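The end of the spare room

My parents had a spare room for most of my childhood, and I can remember it being slept in perhaps six times. It had a bed nobody liked and a wardrobe full of coats. My mother called it "the guest room" in the voice other people keep for cathedrals.

I have come round to her way of thinking. These days a room has to earn its keep. The bedroom is also the office, the cinema and, on bad Mondays, the canteen. I read a property listing in October for a flat in Villca which described its 110 square feet of second bedroom as "a flexible lifestyle zone". You could have flexed in it, I suppose, if you opened the door first.
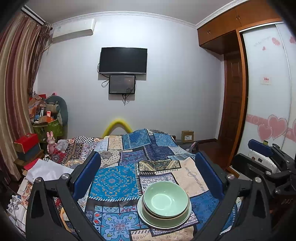

Hashini Weerasinghe thinks I am being sentimental, and told me over lunch that a room kept for visitors is a room kept for showing off. She grew up sharing with two sisters and would have given a good deal for a flexible lifestyle zone. Her own guests get the sofa and a torch, and they still come back.

She may be right about the showing off. But I don't believe the coats were there to impress anybody. The point of the room was that it asked nothing of us. You could go in, shut the door and be cross for an hour among the anoraks, and no one would ring you there about the 200 unread messages you hadn't got yet.

My own flat has no such place. When I want to be cross I go and sit in the car — it is parked on Staltatden Road, under a lime tree, and it drips.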